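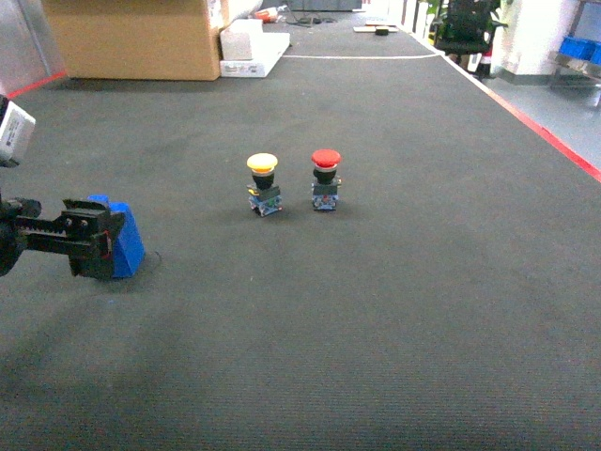

Gatmont Neighbors Board > Games and Get-Togethers > Running trivia for the family over video, how do you handle buzzing in?

porchlight_ximena
28 March 2020
Hi everybody, hope you're all well and that your pantries are holding up. I've been hosting a family trivia night for longer than I care to admit, usually at my dining table with too many chairs pulled up to it and a pot of something on the stove. This month we moved the whole thing onto video calls, with my brother's bunch in Ponce and my aunt up the road from me, and I have to say I love seeing all those faces at once (even when half of them are foreheads).

What I can't get right is the buzzing in. At the table we just slapped the wood and I could tell who was first. On a call everyone yells, the sound cuts out, and whoever has the fastest internet wins. My nephew won every single round last time and my aunt is convinced he's cheating. He isn't, he's just loud. How are other people doing it? I don't mind spending a little, but please nothing my aunt would have to install, because I'd be the one on the phone with her until midnight.

Ximena Barajas

oldmapsandpie
Ximena, so nice to see you on here! We gave up buzzing altogether. Everybody writes the answer on paper and holds it up to the screen when I say "show." It's quieter, the slow thinkers get a fair chance, and I get to see my father-in-law's handwriting, which is a game all by itself. I use the backs of old calendar pages and a fat marker. Pens don't show up.

dell_the_bell
I'm going to disagree with the pie person, with love. Writing things down is fine for a school test but it takes all the fun out of a game night. The rushing is the point! When my sister blurts out the wrong answer and has to sit there with it, that's the best part of our evening.

What we do is give each household a noise. One has a cowbell, one has a bicycle horn, the cousins have a squeaky dog toy (the dog has opinions). As host I go by whichever noise I hear first and my ruling is final. Is it fair? Probably not, but we've had very few tears.

gasket_and_grace
If you ever go back to a real table and want something nicer than slapping the wood, those big dome-top push buttons make lovely buzzers. A yellow for one team and a red for the other and even the little ones know which is theirs. They do need wiring to a lamp or a bell, so it's a project for somebody handy. No help at all over video, I realize, but I got excited.

porchlight_ximena
Oh, I'm saving that one for when we can all sit down together again. Dell, I'm tempted by the noises, but my aunt owns a trumpet and I know exactly how that would go.

quietround
Long-time reader here, I don't post much. I'd like to say something for the people in your family who never buzz. I was one of those kids. I usually knew the answer and never once got it out before my brothers did, and after a while I'd offer to do the dishes so I didn't have to play. Paper answers would have meant the world to me. So I'm with oldmapsandpie on this, and I don't think it takes the fun out at all.

dell_the_bell
Well now I feel bad about the cowbell. That's a fair point and I'm sorry it was like that for you. I suppose my sister and I are both loud, so I never had to think about it. Maybe do both? Paper for most of the night and then one noisy round at the end for those of us who can't help ourselves.

oldmapsandpie
I could live with that. One noisy round, and I get to turn my volume down first.

hank_upriver
You're all too kind to each other on this board. My two cents is that the buzzing isn't the trouble, the scoring is. We had a fight last week that lasted longer than the game. The host asked what year Moby-Dick came out and my wife said "the 1850s," and the host gave her half a point. The answer is 1851. Either she has it or she doesn't! Half points are how families fall apart.

quietround
Hank, I'd have given her the half. Maybe more, if she said it nicely.

hank_upriver
She did not say it nicely.

porchlight_ximena
Hank, you've made me laugh out loud and scare the cat. We settled the half point problem years ago by letting the team in last place decide. It sounds silly but they're usually generous, and it gives them something to do.

So here's where I've landed, and tell me if you see a hole in it. Written answers for the main game, 20 questions instead of the mountain I usually prepare (I have a shoebox with 200 cards in it and I always think we'll get through more than we do). Then a noisy round, one sound per household, trumpet allowed only if it's played from another room. My brother will keep score from Ponce because he's the only one with a printer that works.

gasket_and_grace
Sounds wonderful to me. The only thing I'd add is a break halfway through. People get stiff sitting at a screen, and somebody always needs to check on supper.

oldmapsandpie
Yes to the break! And have everybody bring the same snack if they can manage it. We all made popcorn last time – it was a small thing, but it did feel a bit more like being in one room.

dell_the_bell
Ours was going to be nachos but the store was out of chips. We had crackers and cheese and called them nachos. Let us know how the trumpet goes, Ximena.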